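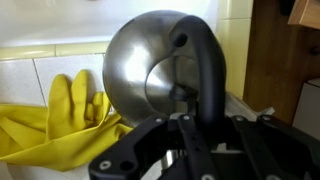

Unit 4. Mash and Wort Handling

Read before the bench session. The recipe is the Jindeck pale lager, scaled for the small kettle. Bring the Dusow log sheet.

4.1 Strike water
Heat the water and stir before reading the thermometer. Add grain slowly and break up lumps. Hold the mash for 30 minutes, then test for starch with iodine. A blue-black color means starch remains; continue the hold and test again.

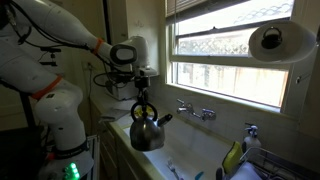 4.2 Gravity readings
Draw 200 ml of wort and cool it to the hydrometer's calibration temperature. Read at the bottom of the meniscus. Target is 13 degrees Plato before the boil. Record the value even if it misses the target.

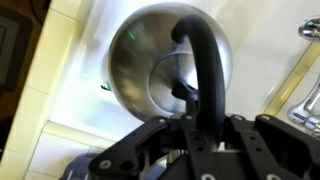
Hop additions are weighed separately and labeled by time. Pellets absorb moisture and lose aroma once the pack is open, so reseal it after weighing. Use a round stainless steel bowl like this one for the bittering charge. Tare the bowl first, and enter the net weight only.

4.3 Reading
Fuvinetti course reader, p. 273, table of hop utilization by boil time.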